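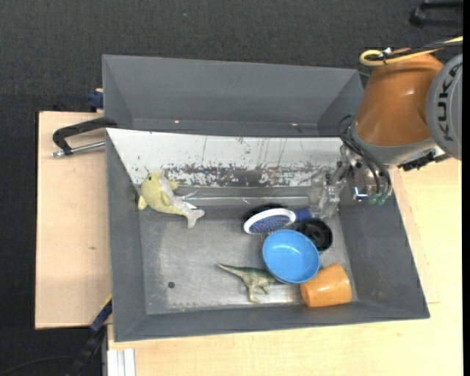

Sesasmont Hand Controller, reviewed after a winter of moving toys

Rating: 4 out of 5, would have been 3 before the firmware update

I bought this to replace a 3D mouse, which is a fine way to steer a robot arm if you enjoy parking a truck by turning the radio knob. The Sesasmont is a handheld grip on a cord with a trigger under the index finger. You move your hand, the arm moves its gripper, and the Ikus software writes the whole thing down as a demonstration. Do that enough times and the robot is supposed to learn the job. The job, in my case, is getting a hairbrush from one place to another, and yes, I have a degree.

Setup took an afternoon. The quick start guide is one folded sheet and assumes you already did the thing it is guiding you through. Our arm is a KUKA, and the connector settings for it are on the second-to-last page of the long manual, after the warranty. Once I found them the pairing worked the first time.

How it feels

Good, mostly. The grip is light and the motion scaling is the best part of the product. At full scale you can swing across to the far side of the bin without running out of arm (yours, I mean). Hold the side button and everything slows down, so you can creep in on a brush handle without shoving the bowl next to it. I wish the button were on the other side. My thumb has opinions after an hour.

The trigger is less good. It feels like a proper analog trigger and then behaves like a light switch for the first third of its travel. Soft toys forgive this. A plush dolphin will accept any grip you offer it. Hard glossy things are another matter, and a plastic-looking cup lying on its side will find every flaw in your technique. The December firmware smoothed it out, and that is where the extra star came from.

Recording

You squeeze twice to start and twice to stop. Cauã Quintana, who shares the rig with me, double-squeezes when he is thinking, so we own a number of very short demonstrations of nothing. There is a setting to make it a long press. Turn it on before you do anything else.

We have 3000 demonstrations saved now. I averaged 19 seconds for a simple pick when I started and I'm down to 15, and on a good morning 10. The old mouse never got me anywhere near that. The policy we trained on the new recordings also hesitates less over the bin, maybe because I do. It still copies a small wiggle I make before closing the fingers. I didn't know I made it. My family confirms that I do it with salt shakers too.

Complaints

The cord is too short. Recep Gündoğdu at Famham sold us an extension and it works, but it costs more than a cord should.

No left-handed version. The Yalçınkaya controller has one, for what it's worth, though I tried that at a friend's lab and the drift was bad enough that I kept reaching for objects I had already passed.

The carrying case smells like a new shower curtain. Still.

Who should get it

If you record a few demos a month, stay with whatever you have. If you do it most days, this will save your wrist and some of your temper. Check the cord length against your desk first.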